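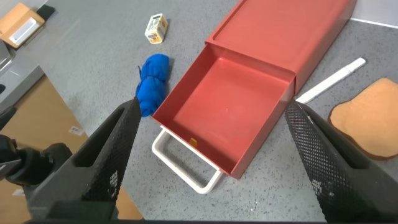
A coral-red organiser with its drawer open, on a speckled grey counter.

The case against small drawers is a matter of access cost. An item kept in a drawer takes two extra movements, one to open and one to close, and the second is often skipped. An open drawer then occupies bench space that the organiser was bought to save.

Jyoti Bansal, writing in the April Skinari newsletter, argues that drawers keep dust off. I accept the point for things used once a month. For pens, cloths and small cartons in daily use it carries little weight.

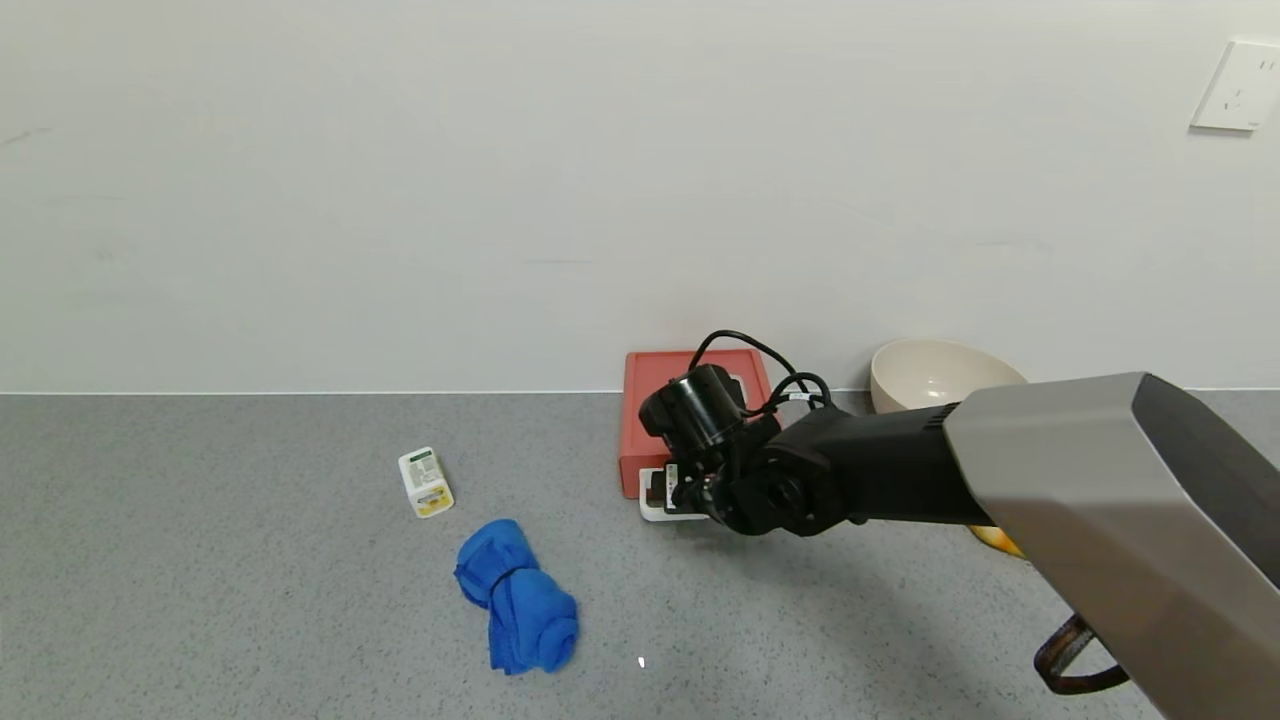

A shallow tray with a raised edge holds the same items and leaves them in view. Its limit is height, as anything stacked gets buried. My own kitchen bench is 762 mm deep, and a tray against the wall leaves the front clear for work. I would keep one drawer for spare batteries and put everything else in trays.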